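Rubrique : Vie au travail

Le bras range les couverts, et après ?

On nous avait promis un atelier transformé pour le printemps. Pour l'instant, chez Jondasell, l'automatisation tient sur une table blanche, avec un couteau, une fourchette et un tiroir.

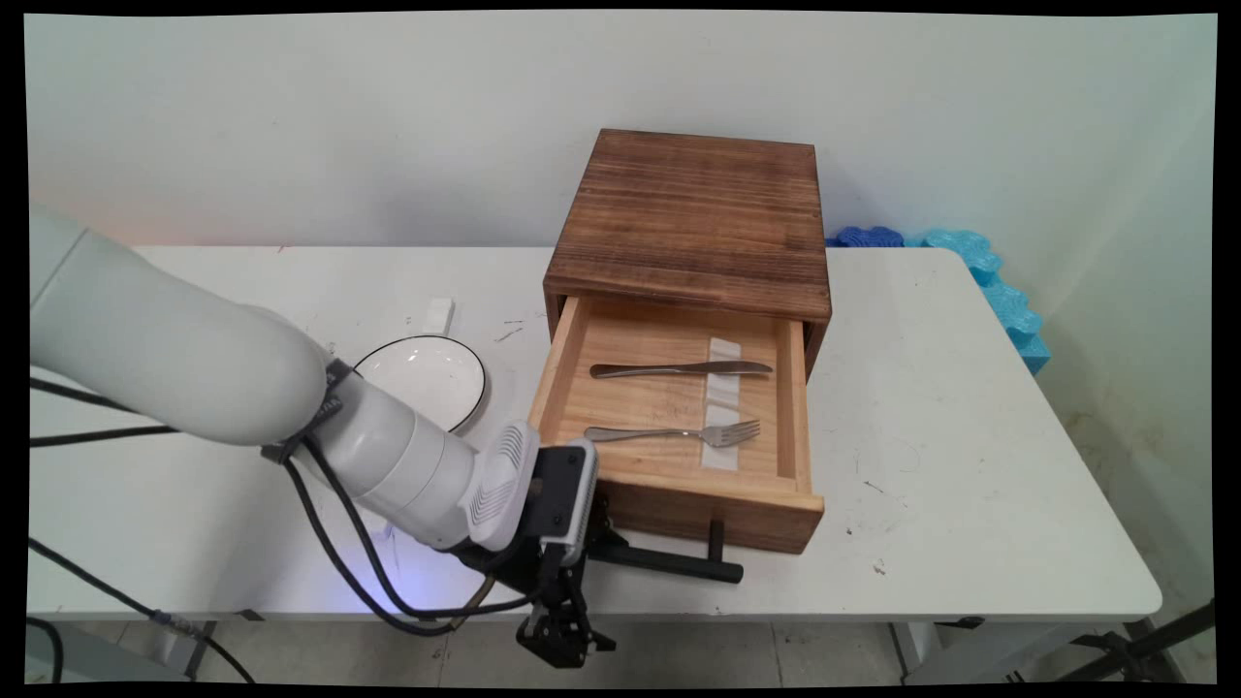 Le projet s'appelle Trekitberg et il a été lancé en novembre, dans l'enthousiasme que l'on imagine du côté de la direction. L'idée : confier à un bras robotisé une partie du conditionnement des ménagères, ces coffrets de couverts que nous préparons pour les hôtels et les traiteurs. Ouvrir le tiroir, y poser les pièces, refermer, passer au suivant. Dit comme ça, c'est tout simple. Les collègues qui font ce travail depuis des années savent qu'il y a aussi la pièce rayée qu'on écarte, le bois qui a gonflé et qui coince, la commande modifiée par téléphone à 16 heures. Dans la présentation du projet, ces cas-là tiennent sur une ligne, intitulée « aléas ».

Le fournisseur, Clakex, parle d'une période d'apprentissage. On veut bien. Mais qui apprend, au juste ? Deux opératrices du conditionnement ont été détachées pour montrer les gestes, préparer la table, remettre les couverts en place entre deux essais et noter les ratés. Elles sont toujours payées au coefficient du conditionnement. Leur fiche de poste n'a pas bougé d'une virgule. Quand nous avons demandé en réunion si ce travail-là avait un nom, on nous a répondu « accompagnement ». Il n'y a pas de prime d'accompagnement dans la grille, nous avons vérifié.

Pendant ce temps, la ligne tourne avec deux personnes de moins. Le volume hebdomadaire, lui, reste fixé à 4000 pièces. Les heures manquantes sont rattrapées par celles et ceux qui restent, le plus souvent en rognant sur la pause de l'après-midi. Voilà le premier effet concret de l'automatisation dans la maison, et il ne figure sur aucun des tableaux affichés à l'entrée.

Kirsten Thygesen, responsable du projet, a accepté de répondre à nos questions, et il faut lui reconnaître de ne pas esquiver. « Aucun poste ne sera supprimé pendant la phase d'essai », nous a-t-elle dit. Nous avons relevé les quatre derniers mots et elle a souri. Pour la suite, elle renvoie à l'étude confiée au cabinet Vigfúsdóttir, dont nous attendons toujours le cahier des charges. Le rapport doit chiffrer les gains de productivité. Nous avons demandé qu'il chiffre aussi les gestes répétés, les douleurs d'épaule et le temps passé debout, puisque la pénibilité a servi d'argument pour faire accepter l'achat. La réponse doit nous parvenir « prochainement ».

Sur la pénibilité, d'ailleurs, un mot. Personne au conditionnement ne regretterait les caisses de couverts à soulever depuis le sol. C'est la première chose citée quand on interroge l'équipe, bien avant le rangement dans les tiroirs. Or les caisses sont hors du périmètre de Trekitberg. On automatise donc la partie assise, la plus calme de la journée, celle où l'on peut encore discuter avec sa voisine. Le port de charges reste à la main. Il y avait sans doute de bonnes raisons techniques à ce choix, mais elles n'ont jamais été discutées avec les gens qui portent.

Nous ne sommes pas contre la machine. Certains d'entre nous la trouvent même assez jolie à regarder, et l'équipe de maintenance espère obtenir une vraie formation, avec un certificat à la clé. Pour l'instant elle a reçu un manuel de 40 pages en anglais et un numéro d'assistance.

Nos demandes pour la prochaine réunion :

- la reconnaissance du travail de démonstration et de suivi des essais, avec effet rétroactif ;
- le remplacement des deux collègues détachées, ou la baisse de l'objectif hebdomadaire ;
- un engagement écrit sur les postes après la phase d'essai ;
- l'examen d'une aide à la manutention pour les caisses.

Si vous travaillez au conditionnement et que vos pauses sautent, notez le jour et la durée et transmettez-nous vos relevés, même incomplets. Nous les apporterons à la réunion.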